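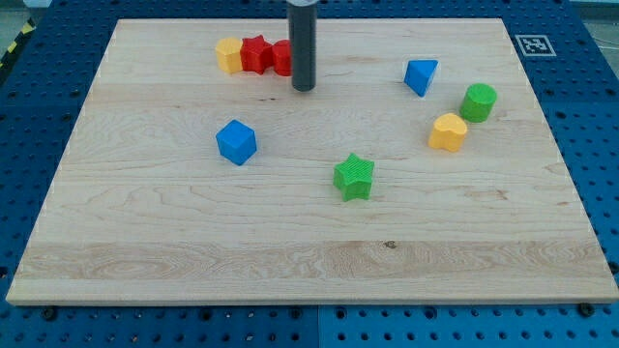 *Colored blocks on the maple board, with the arm's gray tool just above it, at the Pramholm open day.*

GRURNEMNESS – The robots at Pramholm had company for a change. The automation shop on the old cannery road opened its doors to the public from 10 a.m. to 4 p.m., and by closing the sign-in sheet at the front desk had 473 names on it. A few of those are probably the same kid.

It was the first open day since the shop moved out of its rented unit by the rail yard. Free entry, free parking, coffee gone by 11:30.

Most of the crowd ended up at the block table. Simple setup. A light maple board on a blue pegboard bench, plastic shapes on top – stars, a heart, a cube, a hexagon and so on, in red, blue, green and yellow. A visitor types a request, something like "move the green star next to the blue cube," and the arm goes to work pushing the piece across the wood. No gripping. It just nudges.

"People expect it to pick things up," said Tomomi Imai, who runs the demo bench. "Pushing is harder than it looks. Try moving a star across a table with one finger, and keep it pointed the same way."

Several visitors did try, on a spare set of blocks laid out by the window. Results mixed.

The demo ran in short turns all day, with a line back to the loading door for much of the morning. Each visitor got one request. Typed ones only, after an early attempt at taking them by voice ran into the noise from the compressor next door. Imai said staff would look at a headset for next time.

Not every run went as asked. Around lunch the arm was told to put the yellow heart below the red star and spent a good while shoving the heart past it, then back, then past it again. Applause when it finally stopped in the right spot. A request to "make a smiley face" got as far as one eye.

"I liked when it messed up," said Mio Kamata, 11, of Grurnemness, who went through the line twice. "It kind of goes around and tries from the other side. My brother does that with the couch."

Haruto Sasaki, lead engineer on the project, said the table is a test bed and will stay one. The arm works from a camera view of the board and picks a new small move many times over as it goes, so a block that slides the wrong way doesn't end the run. The shop has logged 4000 practice runs on the current board, he said, most of them overnight.

The square black-and-white tag on the bench got more questions than the arm did, according to Sasaki. It's a marker the camera can find easily, and the software uses it to check where the table is. "Somebody leaned on the bench in the spring and we lost a morning," he said. "Now it checks."

What any of this is for was the question of the day, and it came up again at the 1 p.m. talk in the break room. Akihiko Tanabe, who started Pramholm and still signs for the deliveries, told a standing-room crowd the interest is in sorting and packing work where parts show up in no particular order. The first customer for it is Tridau, the regional parts supplier, which plans a trial at its warehouse in the fall. One arm, one station, small plastic fittings.

Tanabe was asked twice about jobs. He said Tridau has told him no positions are tied to the trial, and that Pramholm itself is hiring – 7 openings, most of them in assembly and wiring, none needing a four year degree. Applications were on the table by the door. He said the stack was a lot shorter by the end of the day.

One man asked why the blocks are toys. "They're cheap and we can print more," Tanabe said.

Elsewhere in the building, visitors could walk through the wiring room and the machine shop, and watch a pair of older conveyor units from the Ikeda line being taken apart for rebuild. Safety glasses required back there, and there weren't enough of them, so tours went in groups and the wait got long. The 2:30 tour was dropped and folded into the 3 o'clock.

Yupin Chaimongkol, who teaches shop class at the high school, brought students over on the school van. She said she'd like to build a smaller version of the block table for her own room, without the arm to start with – just the board, a camera and the shapes, and have students write the instructions for each other.

"They find out pretty fast how bad they are at giving directions," Chaimongkol said. "One of them wrote 'put it over there a bit.' Over where?"

Pramholm has offered her a set of the printed blocks and an offcut of the maple. Imai said the shop would also share the drawing for the board, which is glued up from strips in house and sits on the bench at a fixed hight so it can be swapped out when it wears.

Parking was tight. Cars lined both sides of the cannery road by midmorning and a delivery truck bound for the feed store had to back out to the highway. Tanabe said the shop will ask about using the church lot next year.

A second open day is penciled in for July, hours to be be announced. School groups can set up a visit before then by calling the front desk. The block table will be running, and Sasaki said he hopes to have a bigger board and more shapes on it, along with a screen so people at the back of the line can read what was asked.

Younger kids need an adult with them in the machine shop. Closed-toe shoes, too. Several people in sandals got turned around at the door this time and were not happy about it.

Lost and found from the day is at the front desk: one gray mitten, a set of keys on a green clip, a lunch box. Ask for Imai.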